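Drinks corner check, ground floor, with my comments
Malou Ladefoged, Vidau building
24 July 2018

Same list as in January, with a couple of lines added after people wrote in. I've put OK, Watch or Fix after each one and then my thoughts, so scroll past the thoughts if you only want the verdicts!

1. Table stands level and doesn't rock. OK
Leaned on all the corners in turn and it stayed put. It's the light wooden square one, and I still think it's the nicest table we've got on this floor. The one upstairs in Hekis wobbles if you so much as look at it (separate sheet for that, coming soon).

2. Table edges and corners. OK
Rounded corners, no splinters, nothing to snag a sleeve on. I ran my palm along every side. There was a sticky patch in January and it's gone now, so thank you to whoever had a go at it.

3. Carpet by the table. Watch
It's grey and it hides everything, which is lovely until somebody spills a full cup of squash on it. No lifted seams that I could find. Please blot spills straight away and tell me where, even if you think it's dried out fine.

4. Cables and stands on the floor. Fix
My usual moan. Anything that trails towards the walking side needs to be gathered up and tucked in, and tripod legs count as well, they stick out further than you think. I caught my foot in January and I haven't forgotten it. I've asked for 5 more floor clips from the Tosum catalogue (item 3327, if you're the one ordering).

5. Cup holder sits flat and is in one piece. OK
The dark brown one, with the two round plates joined together like a figure eight. I gave it a good wiggle with the cups on and with the cups off. The wire loops on the left side are thin, so do run a finger over the ends now and then in case one has worked loose or gone sharp. Mine were smooth.

6. Cups stacked straight. Watch
Right, the cups. They're the plain white paper ones and they stand on the right-hand plate with no loops round them, so the whole pile is relying on being straight. We do like to build it high, I'm as guilty as anyone, and the stack goes well past the top of the wire on the other side.
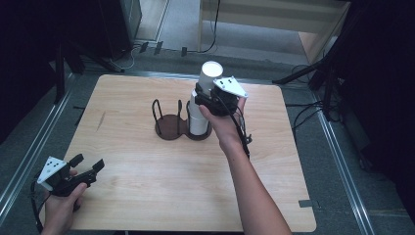
I'd be happier with two shorter piles, one on each plate, and the left one would have the loops to keep it company. If you're topping up, hold the pile steady near the top and push the new ones down gently. Squash them and they stick together, and then the next person pulls out three and drops two.

7. Cups clean and rims not bent. OK
Took a few off the top and looked inside. All fine. The top cup is open to the air, so if it's been sitting over a weekend just bin it and start with the next one.

8. Spare cups stored off the floor. Fix
We had a delivery of 2000 and the box was parked in the corridor by the Vídalín room, on the carpet, right where people come round the corner. I've shoved it against the wall for now. It needs a shelf, and it needs one this week please, it's too heavy for me to lift by myself.

9. Hot drinks. Watch
These cups get hot to hold when they're full to the brim. Leave a finger's width at the top. I may put a little sign up, if I can find the laminator.

10. Bin within reach. OK
Emptied this morning. Liner fits.

Still open from last time: the light switch cover in room 23. I've chased it twice and will chase it again on Friday. If you spot anything I've missed, write it on the back of the paper copy, and put your initials so I can come and ask you about it.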